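Filed under: Tabletop, Opinion, Painting Queue

Posel, the skirmish game my club has played since last fall, has a rule in its event pack that every model on the table must be painted. Three colors and a finished base, or it stays in the case. I used to support that rule. I have come around to thinking it should go, at least for club nights and small local events.

I say this as someone who likes painting. My Gakar warband is 43 models and every one of them is done, down to the rivets on the shields. It took me most of a year. I enjoyed nearly all of it, apart from the cavalry, which I would not wish on anyone.

The usual argument for the rule is that painted armies look better, and they do. A table with two finished forces and some decent terrain is the main reason I got into this hobby. When I walk into the Monday night session at Fothergill Games and see gray plastic facing gray plastic, I feel a little let down.

But look at what the rule does in practice. A new player buys the starter set, builds it over a weekend and wants to play. We tell them to come back when it's painted. Some of them do. Others get stuck on model six, decide they are bad at painting, and the box goes up for sale by March. We lost three players that way over the winter, and two of them were good company.
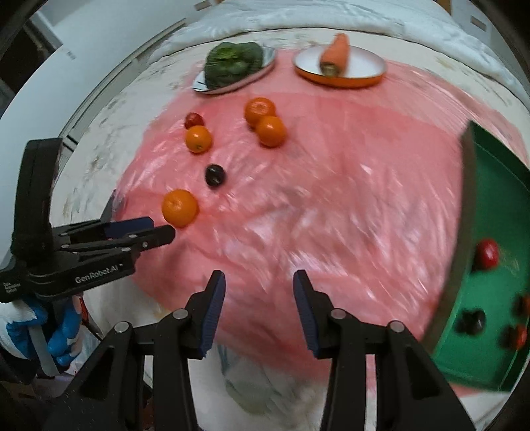

The rule also pushes people toward bad painting. I have seen plenty of models that got a blast of primer, a swipe of silver and a dab of brown the night before an event. They meet the standard. They look worse than bare plastic would, and the owner now has to strip them if they ever want to do a proper job. Stripping paint is slow, messy work - I did it to a secondhand lot once and still find flecks on my desk.

There is a cost side too. Painting supplies add up fast for someone starting from nothing. Brushes, primer, a basic set of paints, basing material and a wash or two came to 90 dollars when I helped a coworker get set up, and that was with me lending him the clippers and the hobby knife.

I know the other objection, which is that without a rule most people will never paint anything. My experience doesn't back that up. At the open day in Pruvivwood there was no painting requirement at all, and 23 players brought armies. Most were painted. The ones that weren't belonged mainly to newer people, and they spent a lot of the lunch break asking the others how they had done their bases. They wanted to paint. They just wanted to know whether they liked the game first, and I can't blame them for that.

What I would keep is the reward. Give a small prize for best painted force. Give a tiebreaker point for a finished army if the organizer wants one. Big championship events can set whatever standard they like, because people travel for those and plan months ahead.

For an ordinary evening, let people put down what they have. I will be bringing some unpainted archers myself next week, as I want to try them before I decide on a color scheme.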